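Grusiveck Vondside 3 Training Goal

Home > Football > Goals > Training goals > Vondside 3

Grusiveck Vondside 3
Folding training goal with net, pegs and carry bag
£47 each
In stock. Order before 3pm for same day dispatch, Saturday orders go out the next working day.

The Vondside is our everyday training goal. Folds flat, goes up quick, takes a proper shot. Made for grassroots clubs, schools, back gardens and anyone who coaches on a pitch they have to clear afterwards. This is the third version. Same shape as the Vondside 2, stronger corners, better net.

If you want one goal that does small-sided games, shooting drills and a kickabout in the park, get this one. If you need a full size match goal for league fixtures, you don't – have a look at the Clatatora page instead.

What's in the bag
Goal frame, hinged, one piece
Net, already fitted
Ground pegs, 8 of them
Spare net clips
Carry bag with shoulder strap
Instruction sheet (also on the downloads tab)

What's changed from the Vondside 2
Corner joints are now steel, were plastic before. Net is knotless and a smaller mesh, so size 3 balls don't get wedged in it. The pegs are longer. Bag has a zip all the way round, the old one was a fight to get shut with cold hands and we had plenty of emails about it.

Frame colour still white only. We get asked for yellow and orange a lot. Not this season.

Putting it up
Take it out of the bag and lay it on the grass, crossbar away from you. Lift the crossbar and swing the two side arms back until both click. Check both. If only one has clicked the goal leans, and it will drop the first time someone hits the bar.

Pull the net back over the rear bar. Clip it at the bottom. Peg the rear bar first, then the sides. Pegs go in at an angle, pointing in towards the goal.

One adult can do it on their own. Children shouldn't put it up or fold it away, the hinges will pinch fingers.

Using it safely
Always peg it or weight it. Every time, even for five minutes. Never let anyone hang or swing off the crossbar. Don't leave it up overnight. Don't use it in strong wind, pegged or not – the net catches more wind than you'd think.

Have a look round the goal before each session. Loose clip, bent peg, crack in the frame – stop using it and get in touch.

Indoors and on astro
Pegs are no good on hard surfaces. Use the Grusiveck sandbag set, sold seperately. Two bags on the rear bar is enough for under 10s, use four for older players and adults. Rubber feet are fitted as standard so it won't mark a sports hall floor.

On 3G ask your venue first. Most won't allow pegs of any sort.

Which ball?
Sizes 3, 4 and 5 all fine. Futsal balls fine. Please don't use it for hockey or lacrosse, a hard ball will go through the net and the warranty doesn't cover it.

Looking after it
Wipe the frame down with a damp cloth. Let the net dry before it goes in the bag or it'll smell by the weekend. Net can come off and be rinsed with a hose, no washing machine, no tumble drier. A drop of oil on the hinges at the start of the season. Store it inside if you can, a shed or garage is fine.

If you're putting it away for the summer take the pegs out of the bag and dry them off. Rust gets on the net and doesn't come out. 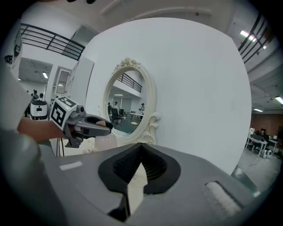
Buying for a club
Clubs and schools can order on account. Send us a purchase order by email, we'll invoice on dispatch, usual terms. No minimum order.

The Club Pack is the one most teams go for. Goals, sandbags, spare nets and a storage trolley, all in one delivery, £798 the lot. Comes on a pallet so somebody needs to be there to sign for it, and there has to be room for the lorry to stop. Put any gate codes or narrow lane warnings in the delivery notes please. Drivers do read them.

Club name printed on the bags is extra. Allow another week. Plain text only, one colour. We can't print badges at the moment.

Pairs with
Hidayat rebound net – clips onto the front of the Vondside and turns it into a rebounder. Good for first touch and for keepers training alone. Fits the Vondside 2 and 3, not the original.

Hidayat target sheet – hangs from the crossbar, holes in the corners. Kids love it. Goes on with velcro straps, off again in seconds.

Grusiveck sandbags – sold empty, fill with dry play sand. Don't use soil, it gets wet and then the bag splits.

Vondside or Clatatora?
Vondside folds. Clatatora doesn't, it's a socketed goal for a permanent pitch and needs ground sleeves put in. Clatatora is a lot heavier and costs a lot more. For training, Vondside. For Sunday league matches on your own ground, Clatatora. Lots of clubs have both.

Delivery and returns
Mainland UK delivery is free on this item. Highlands, islands and Northern Ireland cost extra, the basket works it out from your postcode. Tracking goes to your email once the parcel's been scanned.

Long box, so it won't fit a locker or a parcel shop. Home, work or club address only.

Changed your mind? Send it back unused, in the bag, with all the pegs. Return postage is yours to pay unless it's faulty. If it turns up damaged take a photo of the box as well as the goal before you ring us, the courier always wants both.

Warranty
Frame and hinges covered for 3 years, home or club use. Net covered for one season. Doesn't cover wind damage, goals left out over winter, or people swinging on it. Keep your order email, that's your proof of purchase.

Questions we get a lot

Does the net come off?
Yes. Unclip along the bottom then slide it off the rear bar. Easier with two of you.

Can I buy a spare net?
Yes, on the spares page. Check which Vondside you have, there's a sticker inside the left post. Nets for the 2 and 3 are differnt at the corners.

Will it fit in my car?
Fits most hatchbacks with one back seat folded down. Not a small city car, sorry.

Is it any good for adults?
For training, yes. The frame takes adult shots fine. It's a small-sided goal though so don't expect to fill it with an adult keeper and see much net.

Can I leave it in the garden all summer?
You can but the net will fade and the clips go brittle. Fold it away after use, it'll last longer.

My pegs have bent
Happens on stony ground. Spare pegs on the spares page, or use sandbags.

When's the next restock on sandbags?
Due in March. Put your email in the box on the sandbag page and you'll get a message when they land.

Reviews
"Up before the kids had their boots on. Clips are a bit stiff to start with." – under 9s coach
"Bought one, went back and bought another. Bag is much better than the old one." – verified buyer
"Good goal, box arrived a bit battered but nothing wrong inside." – verified buyer
"Wish it came in a colour. White gets grubby." – school PE dept

Prices include VAT. Club Pack contents can vary slightly with stock, we'll email before sending if anything's swapped.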